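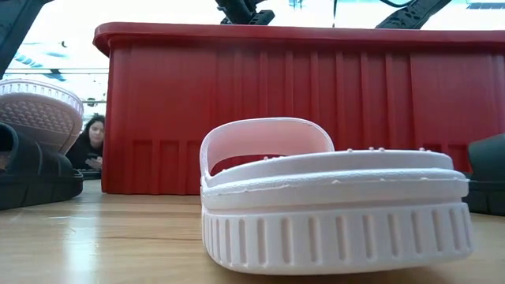

J'ai acheté la colle Stivley pour semelles en août, après avoir jeté deux paires de chaussures dont le seul tort était de bâiller à l'avant. Le tube fait 30 ml et se vend 7 euros chez Stuvance. La notice demande de poncer légèrement, de dégraisser, d'appliquer une couche fine de chaque côté et d'attendre 14 minutes avant d'assembler. Sur une claquette moulée comme la rose, avec sa semelle épaisse à nervures verticales, il faut éviter que la colle déborde dans les creux — elle s'enlève très mal une fois prise. Un cure-dent suffit pour rattraper les petites bavures.

**Tenue.** Bonne sur le caoutchouc, moyenne sur le cuir gras. Mes bottes Kuusk se sont rouvertes au talon, les baskets tiennent toujours.

**Odeur.** Forte. Fenêtre ouverte obligatoire, et pas dans la cuisine.

**Conservation.** Le bouchon colle au tube dès la deuxième utilisation. J'ai fini par le remplacer par celui d'un vieux tube Tetow.

Je la rachèterai pour les baskets. Pour le cuir, je retourne chez le cordonnier.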